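Rimthorpe Toy Library: Block Sorting Gallery

Every July we close the lending counter for a week and go through the building block tubs. The blocks are the most borrowed thing we have, and they come back mixed. A family takes home the red roof set and returns it with half of the yellow wall set, or the other way round. By winter no tub matches its label.

The page is in the order we do the work — tip out, look over, sort by colour, then by shape. Click through to the loans page for borrowing times and tub sizes.

Tipping out

Each tub holds 80 pieces when it is full. We tip out part of a tub at a time, onto a pale table so the small pieces are easy to see. The pretend food stays out on its plates at the back, as it belongs to the kitchen sets and is checked separately. 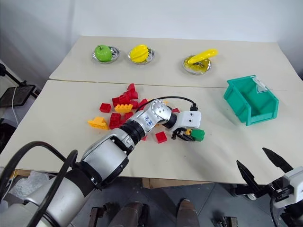
Red and yellow blocks on the table, with the play fruit behind.

The two colours come from different sets. Red is mostly from the Stimon house tubs and yellow is mostly from the castle tubs, but there are exceptions in both, and the shape is a better guide than the colour. Long pieces with a crenellated edge go to the castle. Stepped and wedge-shaped pieces can go to either and are left until last.

The play fruit is lent as its own set with the silver plates. Please return the plates with the fruit, even if your child only used one or the other. The green apple and the yellow star fruit are the two pieces we are asked about most, and replacements are hard to match for size.

Looking over

Pieces are checked on all sides before they go back in a tub. We look for cracks, split studs and sharp edges. A cracked block is taken out of the set. A worn one stays in if it still grips its neighbours. 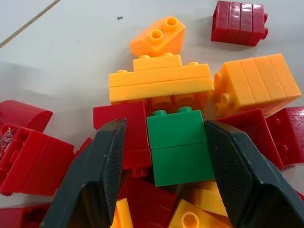

Wear is the main thing we get questions about at the counter. Families are not charged for ordinary scratches, and a set does not need to look new to be lent. Surface marks show up more on the glossy pieces than on the others, and one of the red blocks on the right has a fair amount of scuffing. It will go back in the tub if the studs are sound. What does need dealing with is anything caught inside a piece. The large red block lying open side up has a bit of clear, crinkly plastic in its recesses, and that sort of thing has to come out before the block is lent again. Please turn the hollow pieces over before you pack up at home.

Roof pieces

Sloped and curved pieces are counted separately from the rest. They are the ones most likely to end up under a couch, and a house tub without its roof is not much use to anyone. If you find one after you have returned a set, drop it in the slot beside the front door. There is no need to book a time or fill in a form.

Washing

Blocks are washed in warm water with ordinary dish soap and drained on towels overnight. Pieces with deep ribs or closed corners hold water, so they are left an extra day before the lid goes on. Please don't put ours through a dishwasher at home. We tried it with one tub and the studs no longer fitted properly.

What we ended up with

The July count came to 268 blocks fit to lend, with 40 more put aside as spares. The spares are kept in the tall cupboard, sorted by colour — ask at the counter if your set is short a piece and we will check there first.

Borrowing starts again on Sunday. House and castle tubs can be taken out separately, and a second tub can be added to the same loan if no one is waiting for it.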